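3. 조사 대상과 방법

3.1 공동주택 욕실의 마감재와 청소 습관
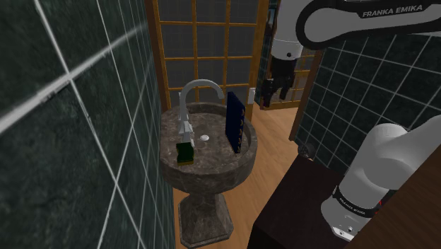 그림 2. 석재 질감의 받침대형 세면대와 녹색 대리석 타일 벽으로 구성한 욕실 렌더링.

본 절에서는 욕실 표면의 물때 침착과 거주자의 청소 습관 사이의 관계를 살피기 위해 실시한 가구 조사의 절차를 기술한다. 조사는 Ornow 지구의 임대 공동주택 단지에서 2월 한 달 동안 진행하였다. 이 지구는 Belkadi 정수장에서 물을 공급받으며, 공급수의 경도가 탄산칼슘 기준 300 mg/L로 높은 편이어서 수도꼭지 주변과 타일 줄눈에 흰 침착물이 생긴다는 민원이 오래전부터 이어져 왔다.

참여 가구는 54가구이다. 단지 게시판과 우편함 안내문을 통해 모집하였고, 입주한 지 1년이 지나지 않은 가구와 연수기를 설치한 가구는 제외하였다. 가구마다 욕실 청소를 주로 맡는 성인 한 명이 설문에 응답하였다. 설문은 청소 빈도, 사용하는 세제의 종류, 사용 후 물기를 닦는지 여부, 환기 시간의 네 부분으로 이루어져 있으며, 문항은 Ezzat와 Abdelaziz가 예비 조사에서 쓴 것을 줄여서 다시 구성하였다. 예비 조사에서는 청소 빈도를 '자주', '가끔' 등으로 물었으나 응답자마다 기준이 달라, 본 조사에서는 지난 한 달 동안의 횟수를 직접 적게 하였다.

마감재는 천연석, 유약을 바른 도기질 타일, 자기질 타일로 구분하였다. 천연석에는 대리석과 석회암을 함께 넣었다. 두 재료 모두 탄산칼슘을 주성분으로 하고 산에 약하다는 점에서 관리상의 제약이 비슷하다. 식초나 구연산은 물때를 녹이는 데 널리 쓰이지만 이러한 석재에서는 광택면을 함께 부식시킨다. 줄눈은 시멘트계와 에폭시계로 나누었는데, 육안으로 구별하기 어려운 경우에는 관리사무소의 시공 기록을 따랐다. 기록이 남아 있지 않은 가구는 줄눈 분석에서 뺐다.

3.2 침착 정도의 측정

침착 정도는 세면대 상단의 테두리, 수도꼭지 밑동, 세면대 옆 벽면의 세 지점에서 측정하였다. 각 지점에서 한 변이 25 mm인 정사각형 구역을 정하고, 마른 천으로 먼지를 제거한 뒤 광택계로 반사값을 읽었다. 기준값은 같은 재료의 새 시편에서 얻었다. 시편은 Grutitz의 건재상에서 구입하였으며, 단종된 타일은 가구에서 보관하던 여분을 빌려 사용하였다. 수도꼭지 밑동은 곡면이어서 광택계를 밀착시키기 어려웠다. 이 지점은 조사원 두 명이 따로 5점 척도로 판정하고, 두 판정이 다를 때는 평균을 취하였다.

방문은 오전에만 하였으며, 응답자에게는 방문 전 18시간 동안 욕실을 청소하지 말 것을 요청하였다. 이 요청을 지키지 못한 가구는 날짜를 바꾸어 다시 방문하였다. 방문 당시의 실내 온도와 상대습도도 기록하였으나, 측정 시점이 가구마다 달라 분석에서는 보조 자료로만 다루었다.

3.3 분석

청소 빈도와 반사값의 관계는 마감재별로 나누어 순위상관으로 검토하였다. 반사값이 재료에 따라 크게 다르므로, 세 재료를 합친 분석에는 새 시편 대비 비율을 사용하였다. 물기를 닦는 습관은 '매번', '하루 한 번', '닦지 않음'의 세 범주로 처리하였다. 세제는 산성, 중성, 염기성으로 분류하고, 상표만 적은 응답은 제품 표시 사항을 확인하여 해당 범주에 넣었다.

응답의 신뢰성을 보기 위해 일부 가구에는 청소 일지를 배부하였다. 일지는 Pamik 양식을 따라 하루 한 줄씩 적게 하였다. 일지에 적힌 횟수는 설문 응답보다 대체로 적었고, 그 차이는 욕실 바닥보다 벽면 청소에서 두드러졌다. 따라서 4절의 결과에서 벽면 청소 빈도는 실제보다 높게 보고되었을 가능성을 고려하여 읽어야 한다. 일지를 제출한 가구의 자료는 4.2절에서 따로 제시한다.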